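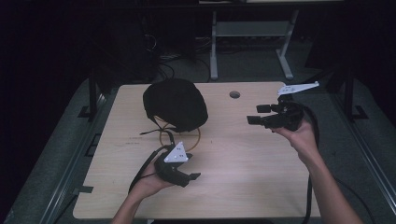

The shop at the bottom of the hill: Cadi Probert on twenty-five winters of mending coats

Cadi Probert has put the kettle on before I have got both feet through the door. She does this for everyone, she says, on the grounds that people who bring in a coat generally want to tell you about the coat, and they do it better sitting down.

Her shop, Rowlands, stands at the bottom of the hill in Trirnley, between the chemist and what used to be the bank. The name belonged to the draper who had it before her, and she never got round to changing the sign. "I meant to, the first spring," she says. "Then someone came in with a torn lining, and then someone else did, and here we are, 25 years on. Half the town calls me Mrs Rowlands and I answer to it."

She learnt to sew from her grandmother, who took in alterations at the kitchen table and was, by Cadi's account, a terror about buttonholes. "She'd hold them up to the window and if she could see daylight where she didn't want it, out they came. I was nine! I cried over those buttonholes. But I've never had to redo one for a customer, so I suppose she knew what she was up to."

Most of what comes in now is winter wear: waxed jackets with the pockets gone, duffel coats short of a toggle, good wool overcoats that the moths have been at. She charges 16 pounds for a pocket and has done for longer than she probably should. Her nephew Gayan Bhuiyan, who does the books, would like a word with her about that. "He has a word with me every April," she says. "I give him cake."

The oldest thing she has ever worked on was a greatcoat brought in by Ifor Voyle, a retired postman from up the valley. It had been his grandfather's, and the label inside gave its age away as 108 years. The cloth was as thick as carpet and the collar had almost come adrift. "I had it here for weeks," she says. "I'd do a bit, then go and do somebody's trouser hems to get my nerve back. You can't hurry cloth like that, it won't have it. Ifor kept popping his head round the door and pretending he'd come about something else."

I ask how he took it when the coat was finished, and she has to stop and pour more tea. "He put it on and stood there with his hands in the pockets, and he said, 'It's heavier than I remember.' And then he walked home in it, up that hill, on quite a mild day. He must have been boiled."

For the past few years she has had company at the second machine. Felicja Sowa came in to have a zip replaced, stayed to watch how it was done and asked if there was any work going. She is the quicker of the two on zips and linings, Cadi says cheerfully, and far better at telling people when a thing is past saving. "I can't do it. I look at their faces. Felicja says, 'This is now a cushion,' and they laugh, and quite often they go home and make the cushion."

Felicja, who has been listening from behind a heap of anoraks, says the trick is to look for the worn place beside the hole. "People show you the hole. But the cloth next to it is already thin, and if you sew to the thin part it will tear again by Christmas. So you make the patch bigger than they want." She shrugs. "They complain, and then they bring you another coat."

Will there be a Rowlands in another 25 years? Cadi looks at the ceiling for a while. She would like to do fewer evenings, and her eyes are not what they were for black thread on black cloth – she saves those jobs for the mornings, when the light comes straight in off the street. But she has started a mending hour after closing, for anyone who wants to learn to sew on a button properly, and it is usually full.

"Wind the thread round underneath before you finish off," she tells me, when I admit that mine always fall off. "Make it a little stalk. Come here, give me your cuff." So the last part of our conversation takes place with my arm stretched across her counter, and I leave with a button that feels as though it will outlast the shirt.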